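작은 플라스틱 물건이 많은 방, 바닥에서 선반까지 정리하는 순서

작성일 2018년 11월 11일
분류: 집 정리 > 수납통과 선반

마루방 한쪽에 선반을 두고 통을 채워 쓰는 집이라면 비슷한 문제를 겪습니다. 통은 충분한데 물건은 바닥에 있고, 통을 열어 보면 서로 상관없는 것들이 섞여 있습니다. 이 글에서는 바닥에 흩어진 작은 플라스틱 물건을 모으고, 나누고, 통에 넣어 선반에 올리는 과정을 순서대로 적습니다. 장난감, 공구 부속, 문구, 케이스에서 떨어져 나온 조각 같은 것이 대상입니다. 옷이나 책은 다루지 않습니다.

방 하나를 기준으로 오후 한나절을 잡으면 됩니다. 두 번에 나누어 해도 되지만, 분류 단계 중간에서 끊지는 마십시오. 끊을 거라면 바닥을 다 비운 다음이 좋습니다.

준비물

얕은 쟁반이나 상자 뚜껑 네 개. 깊은 상자는 안이 보이지 않아 분류용으로는 불편합니다.
지퍼백 작은 것과 중간 것.
마스킹 테이프와 유성펜.
마른 걸레 두 장, 젖은 걸레 한 장.
줄자.
낡은 칫솔.
손전등. 휴대전화 조명으로 대신할 수 있습니다.
무릎 깔개. 마루에 오래 앉아 있으면 무릎이 먼저 지칩니다.

새 수납통은 아직 사지 마십시오. 통을 먼저 사면 통에 물건을 맞추게 되고, 크기가 어중간한 통이 남습니다. 저는 Zutik 소형 통을 한 묶음 먼저 샀다가 절반은 창고로 보냈습니다. 선반 치수와 물건 양을 다 확인한 뒤에 부족한 만큼만 채웁니다.

1단계. 선반 앞을 비운다

선반 앞바닥부터 치웁니다. 폭은 선반 전체, 깊이는 앉아서 팔을 뻗을 수 있을 정도면 됩니다. 이 자리가 뒤에 나올 분류 작업대 역할을 합니다.

치운 물건은 방 반대편으로 밀어 둡니다. 이 단계에서는 나누지 않습니다. 눈에 띄는 물건을 하나 집어 제자리에 넣고 싶어도 참고 그냥 미십시오. 하나씩 처리하기 시작하면 선반 앞을 비우는 데만 한 시간이 갑니다.

바닥이 드러나면 마른 걸레로 한 번 닦습니다. 원목이나 나무 무늬 바닥은 결 방향을 따라 닦아야 틈에 먼지가 덜 끼입니다. 옅은 색 마루에는 밝은색 부품이 잘 보이지 않습니다. 흰색, 베이지색, 투명한 조각이 있다면 걸레질하면서 손바닥으로도 한 번 쓸어 보십시오.

창문 빛이 비스듬히 들어오는 시간에 하면 찾기가 쉽습니다. 바닥에 놓인 물건마다 그림자가 길게 생기기 때문에 작은 조각도 드러납니다. 저녁에 한다면 손전등을 바닥에 눕혀 놓고 수평으로 비춥니다. 천장등만 켜 놓고 찾는 것보다 훨씬 빠릅니다.

2단계. 바닥의 물건을 크기로만 나눈다

이제 밀어 둔 물건을 쟁반에 나누어 담습니다. 첫 분류 기준은 크기 하나뿐입니다.

첫 번째 쟁반: 손톱보다 작은 것
두 번째 쟁반: 손가락 길이보다 짧은 것
세 번째 쟁반: 손바닥에 올라가는 것
네 번째 쟁반: 그보다 큰 것

용도나 주인은 따지지 않습니다. 크기로 나누는 일은 판단이 거의 필요 없어서 가족이 함께 해도 속도가 비슷합니다. 아이에게 맡긴다면 세 번째와 네 번째 쟁반을 주고, 첫 번째 쟁반은 어른이 맡습니다. 삼킬 수 있는 크기의 물건은 어른 쪽에 두십시오.

집을 때는 한 번에 하나씩 집습니다. 한 움큼 쥐어서 쟁반에 털면 결국 다시 나누어야 합니다. 납작한 조각은 손끝으로 집으려 하지 말고 종이 한 장을 밑으로 밀어 넣어 들어 올리면 됩니다. 길쭉한 물건은 가운데를 잡습니다. 끝을 잡으면 뚜껑이나 덮개가 빠지는 종류가 있습니다. 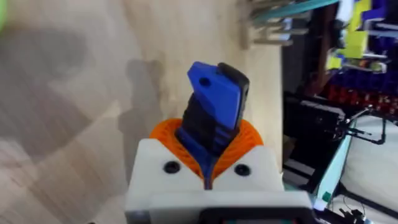

끝부분에 둥근 구멍이 있는 파란색·검은색 플라스틱 물건. 선반 쪽에는 빨간색과 남색 통이 촘촘하다.

두 가지 색이 한 몸에 있는 물건은 색으로 분류할 때 늘 애매합니다. 파란 통에 넣을지 검은 통에 넣을지 고민하다가 바닥에 도로 내려놓게 됩니다. 크기부터 나누라고 한 데에는 이런 사정도 있습니다. 색은 나중에 통의 위치를 정할 때만 씁니다.

구멍이 있는 물건은 고리에 걸 수 있는지 확인해 보십시오. 걸 수 있다면 통에 넣지 않고 선반 옆면의 고리로 보내는 방법도 있습니다. 단, 한 고리에 세 개를 넘기면 앞의 것을 다 빼야 뒤의 것을 꺼낼 수 있으니 두 개까지만 겁니다.

옆면에 홈이나 요철이 있는 플라스틱은 먼지가 잘 낍니다. 마른 칫솔로 홈을 따라 문지르고, 그래도 남으면 물기를 꼭 짠 걸레로 닦습니다. 안에 스프링, 칼날, 건전지 같은 것이 들었을 가능성이 있으면 물에 담그지 마십시오. 용도를 모르는 물건도 마찬가지입니다.

3단계. 쟁반마다 용도로 다시 나눈다

네 번째 쟁반부터 시작합니다. 큰 것부터 처리하면 자리가 빨리 생기고, 남은 작은 부속이 어느 물건에서 나왔는지 알아보기도 쉽습니다.

용도 분류는 가짓수를 적게 잡는 편이 좋습니다. 제가 쓰는 구분은 이렇습니다.

매주 쓰는 것
가끔 쓰는 것
다른 물건의 일부
다른 방 물건
모르는 것

'매주 쓰는 것'과 '가끔 쓰는 것'이 헷갈리면 '가끔'으로 보냅니다. 정말 자주 쓰는 물건이라면 며칠 안에 찾으러 오게 되고, 그때 옮기면 됩니다.

'다른 물건의 일부'는 본체 옆에 바로 붙여 둡니다. 본체가 선반에 있다면 작은 지퍼백에 부품을 넣고 본체에 마스킹 테이프로 고정합니다. 본체를 찾지 못한 부품은 '모르는 것'으로 갑니다.

'다른 방 물건'은 쟁반째 문 앞에 둡니다. 하나 나올 때마다 다른 방에 가져다 놓으면 흐름이 끊깁니다. 다 끝난 뒤에 한 바퀴 돌면서 처리합니다.

'모르는 것'은 버리지 않습니다. 통 하나를 정해 모두 넣고 겉에 날짜를 적습니다. 저희 집은 31일을 기한으로 둡니다. 그동안 찾는 사람이 없으면 그 통만 열어서 버릴지 말지 정합니다. 기한은 각자 정하면 되지만 통에 써 두지 않으면 소용이 없습니다.

4단계. 선반을 잰다

물건의 양이 보이면 이제 선반을 잽니다. 재야 할 곳은 세 군데입니다.

칸의 안쪽 폭. 앞과 뒤를 따로 잽니다. 오래된 선반은 앞쪽이 벌어져 있는 일이 많습니다.
칸의 높이. 통을 넣은 뒤 손이 들어갈 공간까지 생각해서 잽니다. 손등이 걸리지 않으려면 통 위로 주먹 하나 높이가 필요합니다.
판의 깊이. 통이 판 앞으로 튀어나오면 지나가다 걸립니다. 통 깊이는 판 깊이와 같거나 조금 짧아야 합니다.

저희 집 선반은 Clanurard에서 나온 조립식인데, 칸 안쪽 폭이 앞에서 재면 252밀리미터, 뒤에서 재면 그보다 조금 좁습니다. 앞 치수만 보고 통을 고르면 끝까지 들어가지 않습니다. 반드시 좁은 쪽 숫자를 적어 두십시오.

판이 비스듬하게 걸리는 선반도 있습니다. 이런 선반은 통을 앞으로 기울여 보여 주는 대신 무거운 것을 넣으면 통이 미끄러집니다. 비스듬한 칸에는 가벼운 플라스틱류만 넣고, 통 바닥에 미끄럼 방지 매트를 작게 잘라 붙입니다.

흔들림도 이때 확인합니다. 윗판을 잡고 앞뒤로 밀어 보아 움직이면 통을 다시 채우기 전에 나사를 조이고 벽에 고정합니다. 아이가 있는 집은 흔들리지 않더라도 벽에 고정해 두어야 합니다.

5단계. 통의 색을 정한다

통 색은 두 가지나 세 가지면 충분합니다. 색마다 뜻을 하나씩만 줍니다. 제가 쓰는 방식은 이렇습니다.

빨간 통: 매주 쓰는 것
짙은 파란 통: 가끔 쓰는 것
노란 통: 작은 부속, 또는 아이 손이 닿지 않아야 하는 것

어떤 색이 어떤 뜻이든 상관없습니다. 이미 가진 통의 색에 맞추면 됩니다. 빨간 통이 많다면 가장 양이 많은 종류에 빨간색을 주십시오.

통 색과 물건 색을 맞추려고 하지는 마십시오. 파란 물건은 파란 통, 빨간 물건은 빨간 통에 넣으면 첫날은 보기 좋습니다. 그런데 찾을 때는 물건의 용도를 떠올리지 색을 떠올리는 경우가 드뭅니다. 앞에서 말한 두 가지 색 물건 문제도 다시 생깁니다. 블록처럼 색으로 찾는 물건만 예외로 합니다.

뚜껑은 매주 쓰는 통에서 모두 벗깁니다. 뚜껑이 있으면 통 위에 물건을 올려놓게 되고, 그러면 통을 열지 않게 됩니다. 벗긴 뚜껑은 겹쳐서 맨 윗칸 뒤쪽에 세워 둡니다. 이사할 때 필요하니 버리지 않습니다.

통이 모자라면 이때 삽니다. 개당 3000원짜리 기본형이면 작은 플라스틱 물건을 넣기에 무리가 없습니다. 칸막이가 붙은 제품은 칸 크기가 물건과 맞지 않으면 쓸모가 없으니, 기본형을 사서 우유갑을 잘라 칸을 만드는 쪽을 권합니다. 우유갑은 높이를 통보다 한 마디 낮게 자르면 옆 통에 걸리지 않습니다.

6단계. 선반에 올린다

서 있는 어른의 허리에서 가슴 사이 칸이 가장 쓰기 편합니다. 아이가 직접 꺼내고 넣게 하려면 기준을 아이 가슴 높이로 바꿉니다. 이 높이에 매주 쓰는 통을 둡니다.

그 위에는 작은 부속과 어른용 물건을 두고, 아래에는 가끔 쓰는 것을 둡니다. 무거운 통은 색과 상관없이 맨 아래로 갑니다.

통 사이는 손가락 하나가 들어갈 만큼 띄웁니다. 빈틈없이 붙여 놓으면 한 통을 뺄 때 옆 통이 딸려 나옵니다. 이미 통이 빽빽하다면 한 줄에서 통 하나를 빼 보십시오. 그 통의 내용물을 옆 통들에 나누어 넣을 수 있으면 통이 하나 남는 것이고, 넣을 수 없으면 그 칸에는 물건이 너무 많은 것입니다.

통은 위에서 세 마디쯤 비워 둡니다. 가득 찬 통은 뒤적일 때 물건이 바닥으로 떨어집니다. 저희 방에서 바닥에 굴러다니던 물건을 보면 상당수가 가득 찬 통에서 나온 것이었습니다.

같은 칸에 앞뒤로 두 줄을 놓는 것은 피합니다. 선반이 깊어서 어쩔 수 없을 때는 뒷줄에 계절용품처럼 한동안 꺼낼 일이 없는 것만 두고, 앞 통 이름표에 뒤에 무엇이 있는지 같이 적습니다.

7단계. 이름표를 붙인다

마스킹 테이프에 유성펜으로 씁니다. 인쇄한 이름표는 보기 좋지만 바꾸기가 번거로워서 처음 몇 주 동안은 손글씨가 낫습니다. 분류는 반드시 몇 번 바뀝니다.

이름은 짧고 구체적으로 씁니다. '잡동사니', '기타', '소품' 같은 이름을 붙이면 무엇이든 그 통으로 들어갑니다. '집게와 고리', '펜 뚜껑', '자동차 바퀴'처럼 물건 이름을 그대로 씁니다. 글을 못 읽는 아이에게는 그림을 그려 주거나, 안에 든 물건 하나를 통 앞면에 테이프로 붙여 둡니다.

붙이는 위치는 모든 통에서 같게 합니다. 저는 앞면 왼쪽 위에 붙입니다. 통을 비스듬히 놓거나 옆으로 돌려 쓰는 칸은 바깥에서 보이는 면을 먼저 확인하고 붙이십시오.

통이 많은 집에서는 번호를 붙이고 목록을 따로 만들기도 합니다. Anitha Nambiar 씨의 수납 강좌에서 배운 방식인데, 번호를 99번까지만 쓰게 되어 있습니다. 두 자리로 끝나야 이름표 크기가 일정하고 목록도 종이 한 장에 들어간다고 합니다. 저희 집은 거기까지 갈 일이 없어서 번호 없이 씁니다.

8단계. 바닥을 마무리한다

물건이 모두 올라갔으면 바닥을 다시 봅니다. 선반 밑과 뒤쪽, 문 뒤, 의자 다리 주변을 손전등으로 비춥니다. 선반 다리가 낮아 손이 안 들어가면 옷걸이를 펴서 양말을 씌우고 쓸어 냅니다. 나오는 것은 바로 해당 통에 넣습니다.

마루는 마른 걸레로 닦은 뒤 젖은 걸레를 꼭 짜서 한 번 더 닦습니다. 플라스틱 조각이 끌린 자국은 대부분 겉에 묻은 것이라 지우개로도 지워집니다. 긁힌 자국은 지워지지 않으니 세게 문지르지 마십시오.

선반 앞에 빈 바구니 하나를 둡니다. 급할 때 바닥 물건을 담아 두는 임시 바구니입니다. 저는 Grutent 천 바구니를 쓰는데 종이 상자라도 됩니다. 조건은 하나, 작아야 합니다. 큰 바구니는 며칠이고 채울 수 있어서 결국 바닥에 있던 물건이 바구니로 옮겨 간 것밖에 되지 않습니다. 넘치면 그날 저녁에 비웁니다.

유지하는 방법

저녁마다 5분 동안 바닥만 봅니다. 선반은 손대지 않습니다. 바닥에 있는 물건을 색이 맞는 통에 넣고 끝냅니다.

일주일에 한 번은 매주 쓰는 통만 확인합니다. 잘못 들어간 물건을 빼고, 비어 있는 통이 있으면 왜 비었는지 봅니다. 물건이 다른 곳에서 돌아오지 않는 통은 위치가 불편한 것입니다. 쓰는 자리에 더 가까운 칸으로 옮기십시오.

두 철에 한 번은 가끔 쓰는 통을 모두 꺼냅니다. 저희는 7월 방학에 맞춰 한 번 하고 겨울에 한 번 합니다. 이때 통도 씻습니다. 미지근한 물에 주방 세제를 조금 풀어 닦고, 그늘에서 엎어 말립니다. 덜 마른 통에 종이류를 넣으면 냄새가 납니다.

자주 생기는 문제

통은 남는데 물건이 안 들어갈 때
통이 너무 작은 것입니다. 작은 통 두 개를 큰 통 하나로 바꾸십시오. 길쭉한 물건은 대각선으로 넣지 말고 깊은 통에 세워 넣습니다.

가족이 다른 통에 넣을 때
같은 물건이 계속 같은 '틀린' 통에 들어간다면 그 통을 맞는 통으로 바꾸는 편이 빠릅니다. 이름표만 고치면 됩니다.

작은 부속이 통 바닥에 가라앉을 때
지퍼백에 넣거나 통 안에 얕은 쟁반을 하나 더 얹습니다. Skála 제품처럼 위에 걸치는 쟁반이 따로 나오는 통도 있지만, 두부 용기를 씻어서 얹어도 똑같이 쓸 수 있습니다.

통이 햇빛에 바랠 때
창가 쪽 칸에는 짙은 색 통을 두지 않습니다. 이미 바랜 통은 쓰는 데 문제가 없는지 모서리를 눌러 보고, 하얗게 갈라지면 바꿉니다.

분류를 해도 계속 바닥에 남는 물건이 있을 때
대개 쓰는 중인 물건입니다. 책상 위나 작업 자리 옆에 작은 접시를 두고 그곳을 자리로 정해 주십시오. 꼭 선반으로 돌아가야 할 필요는 없습니다.

벽 고정용 철물을 고르는 방법과 석고보드 벽에 나사를 박는 방법은 선반 설치 편에 따로 적어 두었습니다.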